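Desk clearing for people who would rather not
By Corinne Pennington
May 29, 2022

The trouble with a small desk is that it fills up exactly as fast as a large one, and then you have nowhere to put the coffee. I have cleared mine more times than I care to admit. A few things that have stuck:

Take everything off first. Everything. If you tidy around the objects, you will end up dusting a neat ring around each of them and calling it a morning.

Keep one drink on the desk. I know you have reasons for the other two. Bottles breed, and the one at the back is always from last week. Mine get carried to the sink at lunch, when I'm going that way to look in the fridge anyway.

Wipe the phone. A desk phone spends years being breathed on and is cleaned only when somebody new inherits it. Unplug it, then go over the handset with a cloth that is barely damp. Use a cotton swab between the keys, and don't spray anything straight at the keypad unless you're shopping for a new phone.

Dried plants count as plants for looks and as shelves for dust. A hair dryer on its cool setting, held well back, will clear most of it. Do this outdoors or you will be vacuuming sprigs until June. A short, heavy pot is best, because a tall one goes over the first time you reach for a pen.

Put the phone on the side of the hand you don't write with. Stand the plant behind it and keep the drinks off to one side, well clear of the keypad. I learned this with a full glass of iced tea and an invoice for 106 dollars.

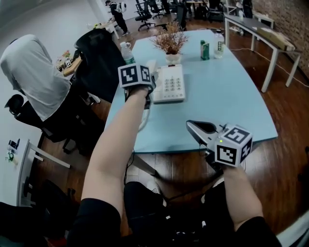

White phone in front, dried sprigs in their pot behind, drinks to the right and one more bottle at the left edge.

Cords last. Run them off the back of the desk if you can, and tie up the slack with a strip of old fabric – bread bag clips also work, and you already own 19 of them.

Pale blue tabletops show every coffee ring. Warm water with a drop of dish soap gets most of them. For the stubborn ones, make a paste of baking soda and water, rub gently, and rinse the cloth twice. Try it on a corner first.

Next week: the drawer.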